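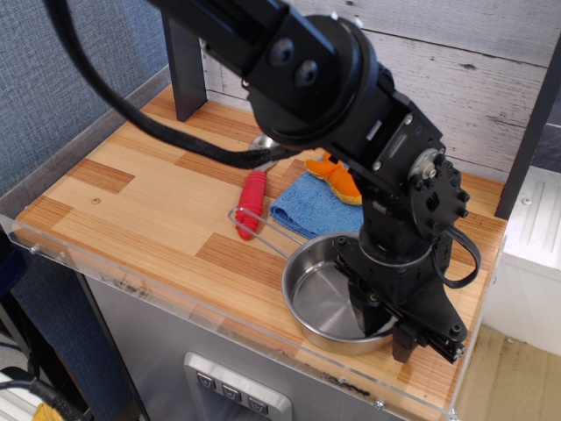 Camp kitchen bits, laid out on the table

Every July I pull the cooking gear out of its box, spread it over the big table and have a good look at what I own. It started as a way of finding the lost tin opener and has turned into a bit of a hobby (my sister would say a bit of a problem). This page is the gallery for the small stuff, the pots and pans and the things that live in between them. Tents and bedding have their own page and I'm not letting them in here.

The steel pan first, as it's the one I use most. It's shallow with straight sides, round, brushed on the inside, and has that long thin wire handle bent into a loop. I love that handle. You can hang the whole thing off a branch stub or a nail, and it weighs next to nothing. It does get hot though, so I keep an old sock in the box for grabbing it. A proper pan grip would be more dignified but the sock has been to more places than I have.

What I cook in it: beans, eggs, porridge if I'm being good, and a sort of tomatoey rice thing that Walter Rengifo taught me at the Castaño site, the year it rained on us for the full 5 nights. His version had peppers. Mine has whatever is left. Straight sides are brilliant for anything runny, and not so brilliant for turning an omelette, so mine all end up as scramble.

The red handle, lying next to the pan with its tip up against the wire loop. I do like a red handle on anything that goes outdoors! I've left green things in long grass from here to Edon and never seen them again. The ribbed grooves are handy too when your fingers are cold or covered in butter, although crumbs get down in them and you need an old toothbrush to shift them. Soapy water, toothbrush, five minutes in front of the radio.

The little silver disc is just left of centre on the wood. It's small and shiny and round and lies perfectly flat, and I'm very fond of it for reasons I can't really defend. Small flat things are the first to vanish in my house, so it goes in the side pocket with the matches when we pack up and I check for it before the zip is closed.

The table deserves a mention. Light wood, nice and big, and much kinder to look at things on than our dark one at home, where anything black simply disappears. I wipe it down with a damp cloth and a drop of vinegar before the pans go on and again after they come off. If you're sorting your own gear, pick a pale surface. You'll spot the scratches and the missing screws so much sooner.

A few numbers, as people do write in and ask. My whole kitchen box comes to 900 grams without the food, weighed on the bathroom scales with me holding it, so make of that what you will. The steel pan and the sock account for a fair chunk. Dirceu Leite has his down to a good deal less, but he also eats cold couscous out of a bag, and I'm not prepared to live like that on holiday.

Still to come: the mugs (I have too many), the folding stove I bought at the Filtville jumble sale, and the chopping board that split in half on the way to Jullasness and is now two chopping boards. I'd like to get them up before we go away again, but the mugs need a scrub first and one of them has a snail in it.

If you've got a pan with the same sort of looped wire handle, do tell me how you stop it rattling in the bag. I've tried a tea towel and I've tried an elastic band, and on a bumpy road you can still hear it from the front seat.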